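4.2 Keeping the planner and the controller on speaking terms

I'll be upfront that most of the work in this paper went into the bit between the planner and the controller, which was the part I thought I'd finish first. Trumwood (our planning layer) hands over a path as a list of joint positions. Nestley, the controller, wants a smooth stream of them at a steady rate, and it gets very grumpy if one turns up late. In our first version the two shared a single thread, so whenever the planner had a hard think, the arm juddered.

The fix was dull but it worked. We split them up and put a small buffer in the middle, holding 600 milliseconds of motion. The planner tops it up whenever it can, and the controller drinks from it without asking any questions. If the buffer runs dry, the arm slows to a stop along the path it was already on — no snatching, no sudden braking. I'd love to say we worked out the buffer length from theory, but we tried a handful of values and kept the one that stopped annoying us.

Clutter is where all this gets tested. In the kitchen layout of Figure 3, the left arm has its gripper right beside the wire dish rack, and a rack like that is a horrid thing to plan around. Thin rods come and go in the depth data, so the collision map keeps changing its mind about where the free space is. We now fatten anything thin before the planner sees it, and we only let a rod vanish from the map after it has been missing for 3 updates in a row.
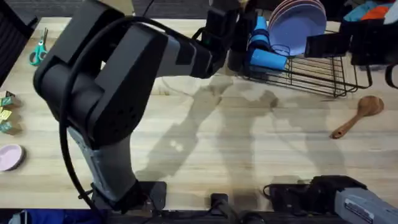

Figure 3. Kitchen layout with the left arm's gripper next to the dish rack. The second arm is at the lower right, and the wooden spoon lies below the rack.

4.3 Replanning without starting again

Our older code threw the whole path away each time the map changed. That's fine on a bare table, but with crockery and cloths about it meant the planner was forever going back to square one! Trumwood now keeps the search tree, cuts off only the branches that run into something new, and grows fresh ones from whatever is left. We cap the tree at 3000 nodes, mostly to stop it eating all the memory on the Haleck machine.

Both arms share one map but each has its own tree. The arm that asks first gets the space, and the other plans around the whole volume it will sweep through. This is a bit greedy, I admit, and it does make the second arm take some silly detours. Hughes, our logging tool, records every cut and regrowth with a timestamp, so we can replay a bad run and see which change to the map set it off.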